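3.2 Collecting demonstrations in simulation

All demonstrations were given by remote control. The operator sat at a desktop computer and moved the gripper with a hand controller, while the Zodari simulator solved for the joint angles of the arm. We did not record joint commands directly, as an earlier trial in March showed that operators corrected their wrist position too often for these to be useful. In total, 6 operators gave 1,190 demonstrations. Of these, 900 were kept for training and the rest were held back for testing.

Each operator practiced until they felt ready to begin. They could stop a recording at any point and start over, and stopped recordings were deleted. The gripper was held pointing down during the approach, so the operator had to control only its position and its rotation about the vertical axis (Figure 4).

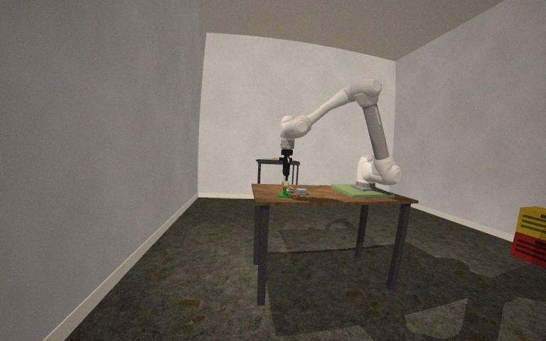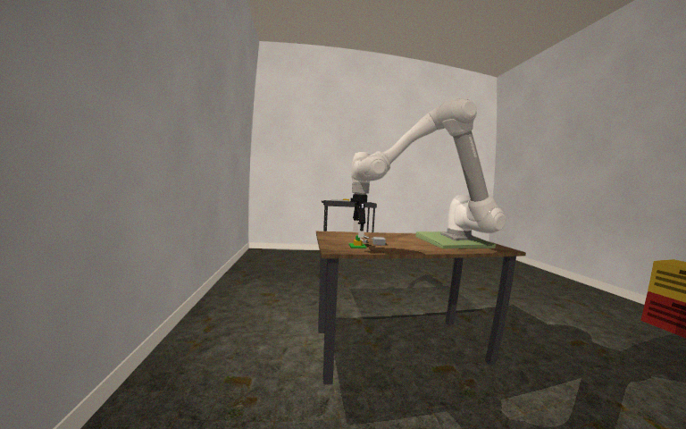
Figure 4. The simulated arm with its gripper over the objects on the left part of the table, in both views.

Kaisu Rautiainen objected, after reading a draft of this section, that deleting stopped recordings throws away the moments when a person notices a mistake, and that a policy trained on the remaining data may never learn to back off. We agree that this is a limit of the data set. Later sessions keep the stopped recordings under a separate label, but they are not used in the results reported in Section 4.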